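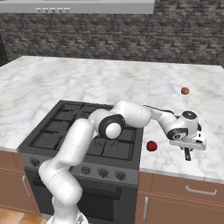 A white robotic arm extends over a kitchen counter and cooktop in a computer rendering.

DROVINEL OPENS ORDERS FOR THE PLOKUM 4 ELECTRIC WAGON

Cloltura, 29 January 2025. I've been writing these announcements for Drovinel for a good while now, and I can't remember one I wanted to send out this badly. The Plokum 4 is ready! As of this morning you can order our new all-wheel-drive electric wagon through the Drovinel website or at any of our 29 showrooms, and the first cars leave the Cloltura plant in October.

If you've followed us for a while you'll know the old Plokum, the front-drive hatchback that many of you bought, loved and then wrote to us about (the letters on the rear wiper alone could fill a drawer). The new car keeps the name and the round door handles, and pretty much everything else has changed. It's longer, it sits a little lower, and it's a proper wagon with a flat load floor and a tailgate that opens high enough for tall people to stand under. I'm one of them, so I checked.

There's a motor on each axle now. In normal driving the rear one does most of the work and the front one joins in when you ask for a quick getaway or the road gets slippery. Together they make 589 horsepower in the top version, the Plokum 4 Giáp, and I've had a ride in that one on our test loop outside Cloltura. I'm not going to pretend I was calm about it. The engineers were laughing, I was holding on to the door, and the coffee I'd brought along did not make it past the second corner.

The Giáp is named for the chassis workshop that has been helping us with suspension since the first Plokum. They've given this version stiffer springs, adaptive dampers, bigger front brakes and their own steering tune, and they've done it without making the car miserable on broken pavement. We drove it home on the worst road we know and still talked in ordinary voices the whole way. It also gets a deeper front bumper, dark wheels and a small Giáp badge on the tailgate, which you can leave off at no charge if you like to keep things quiet.

Inside, we listened. The buttons are back! You get real knobs for temperature and volume, a row of switches for the heated seats, and a stalk for the wipers that works the way wiper stalks used to. There's still a big center screen for maps, music and charging stops, but you won't need to dig through a menu to clear your windshield in the rain. The front seats are new and hold you better than the old ones, and the rear bench slides back and forth so you can pick between legroom and cargo room on the day.

A few things people have been asking me since we started dropping hints. Yes, it can tow. Yes, roof rails are standard on every version. No, there won't be a hatchback this time, and I know that will disappoint a few of you. The charging port has moved to the rear left corner, and the cable now stores under the load floor in its own tray. Wireless phone charging is standard too, and the pad is deep enough that your phone stays put when someone takes a corner in a hurry (see above, coffee).

For the keenest among you we're starting with a run of 3,238 launch cars, all in Giáp trim and all with the tan interior and a numbered plate on the dash. They come in green, silver or a dark red that took our paint people ages to get right. Regular production follows right after, with the full list of colors and a calmer version with smaller wheels, which I suspect will be the one most families end up buying. It may well be the one I end up buying.

Prices and the full equipment list for each version are in the online configurator, which went live at the same time as this release. Orders need a refundable deposit, and you can change your color or wheels until your car gets its build date. If you already have a Plokum, our showrooms will value it for you as a trade-in while you look around the new one.

Test drives begin at the Cloltura showroom first, with cars reaching the other locations as they become available. You can put your name down on the website now. Journalists who'd like time in the Giáp should contact the Drovinel press office in Cloltura, and I'll do my best to find you a slot and a lid for your cup.

Recent news from Drovinel
Plokum winter tire packages now available
Cloltura plant adds a second paint line
Giáp workshop and Drovinel extend chassis agreement
Software update improves route planning on older Plokum models
Showroom hours and holiday closures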